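Severyn Kravchuk
Dec 6, 2023

Evening report from the shared workshop in Farlow. I am still building my house robot, Reva, and since May I work on her mostly in simulation, as the real parts come slowly and my evenings are short. Several people asked me how it goes, so I write a thread.

1/ For those who are new: Reva will have two arms and a gripper on each. The real one is now only a base and one shoulder, standing under my bench. The simulated one has everything, and I am a little jealous of her.

2/ Before I cut any more metal, I want to know two things. Can she go through a normal inside door with her arms in front of her? And can the fingers hold something which has no flat side?

3/ For the door I took a house model with a narrow corridor. I don't care so much for pretty walls. I care that the door frame is solid and that the physics does not forgive me.
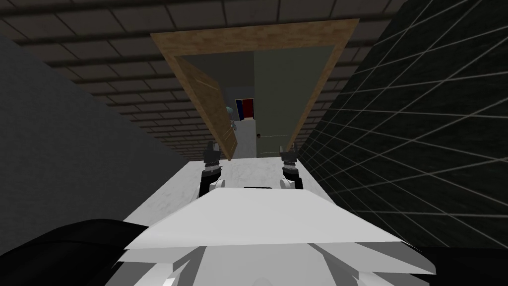

4/ The difficulty is where to keep the elbows. If I hold the grippers close together in front, the elbows go out to the sides. If I pull the elbows in, the grippers go too high and they disturb the head camera. I spent one whole week on this compromise and I am not yet in love with it.

5/ I wrote a small script which changes the start position of the base a little each time and then drives to the door. Last night it made 1207 runs while I slept. In 65 of them she touched the frame. Almost all of these were with the left elbow, so I suspect my joint limit on that side is typed wrong.

6/ Yes, I checked the typing. Yes, it was wrong. I had one limit in degrees and all others in radians. I will run the script again tonight and I expect a better morning.

7/ Now to the fingers. They are two simple plates, because this is what I can cut and bend in our workshop without asking for help. Portela, who has the bench beside mine, wanted me to make three fingers. I said maybe in the second version.

8/ With a box the plates are very good. With a round thing they touch only in a small place on each side, and the thing can turn between them. More force helps until a certain point, and after this point it jumps out like wet soap.

9/ So I lowered the closing speed and gave the inner faces more friction. In reality this would be a thin sheet of rubber. I have some left from the Uno project, the small line follower which many of you remember.

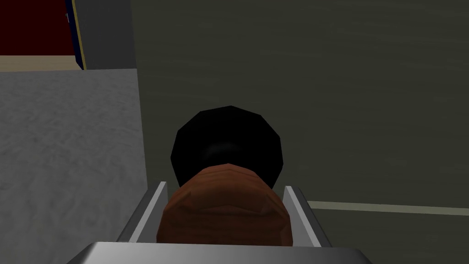

10/ Portela writes to me that friction in a simulator is only a number and rubber gets dust on it, so I should test with a dirty sheet before I believe anything. I agree with this and I will take the sheet from the floor of the workshop, it is dirty enough.

11/ The controller has now 3890 lines and I understand perhaps the newer half. This weekend I will clean the part for the arms and put the joint limits in one file, all in radians.

12/ If somebody has a spare shoulder motor with a brake, please write to me. I can pay, or I can exchange for bearings. I have very many bearings.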